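Mondal Board Kit — Frequently Asked Questions

Before you order

What is the Mondal kit?
A white task board, a set of blue parts to put on it, and the software that keeps score. You supply a robot with at least one hand and some patience. The parts run from a chunky knob down to pegs small enough to vanish into a carpet, so we suggest a room without carpet.

Which robots does it work with?
Anything that can reach the whole board and close its fingers on a small peg. The board doesn't plug into the robot and has no opinion about who made it. We do most of our own testing on a two-armed setup with multi-fingered hands, and single-arm customers manage fine. They just take longer and say so in their emails.
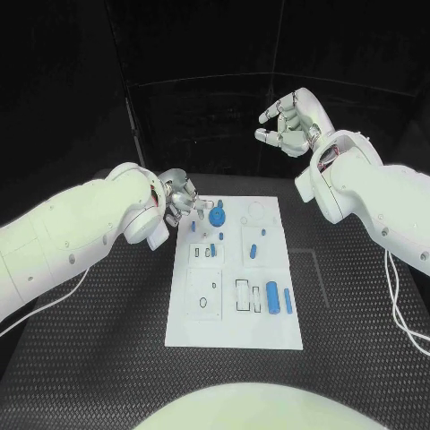
Do I need the Plomik mat?
No. Any flat, dark, non-slip surface will do. The mat is nice to have if your table is shiny or if the board tends to creep. It is sold separately, a decision made by our sales department and defended by them at length.

What does it cost?
The standard kit is $339. Spare pegs come in bags of 12 for $25. Most people order a bag within their first month, usually with a note explaining that it was the robot's fault.

Setting up

Where does the board go?
Centered in front of the robot, with the long blank strip nearest to it. Don't tape over the printed outlines. The scoring software looks for them, and it sulks when it can't find them.

Does the lighting matter?
Less than it used to. Version 1 wanted plain white light and plenty of it. Kiyoshi Sasaki rewrote the part-finding step for version 2, and it now copes with colored light, dim light and the desk lamp you were going to replace. Run the color check again each time you change the lights. Skip it and the software may decide that your blue parts are some other color, and then that you have no parts.

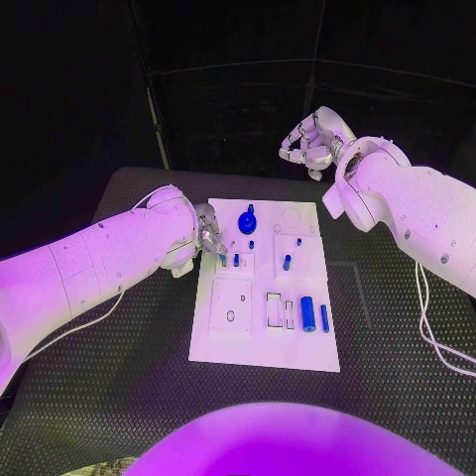
Left hand with a small peg over the plate, under purple-pink light.

My robot has two hands. Does the other one have to do anything?
Only if you pick a two-handed task from the menu. For single-peg tasks, park the spare hand up and out of the way of the board. The software leaves it out of the score. Do tidy your cables while you're at it. A drooping cable will find the tallest part on the board and knock it over, generally at the end of a long run.

Using it

Why does it keep missing the smallest pegs?
Small pegs are hard. More than 90 percent of the support messages we get are about them, and the answer is nearly always the approach. Bring the fingertips straight down beside the peg, stop just above the plate, and close slowly. Coming in from the side looks more confident and works less well.

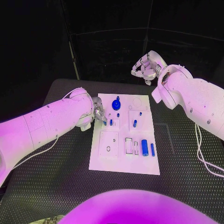

If you've slowed everything down and it still misses, redo the hand calibration before you write to us. Thanakorn Limsakul answers the support mail and will ask whether you've done it. He will ask again in his second reply, too.

Can I print my own parts?
Yes, the files come with the kit. Scores from home-printed parts stay out of the shared results table, after an early customer at Mollent produced a peg with what we'll politely call a handle.

Is it for children?
No. The pegs are small and the robot isn't.

Returns and the rest

Can I send it back?
Within 25 days, with all the parts. Please look under the robot first.

Who makes it?
Godberg does, in the same building where we answer the phone. Replacement boards ship from there as well. If yours arrives bent, keep the box and send us a picture of both.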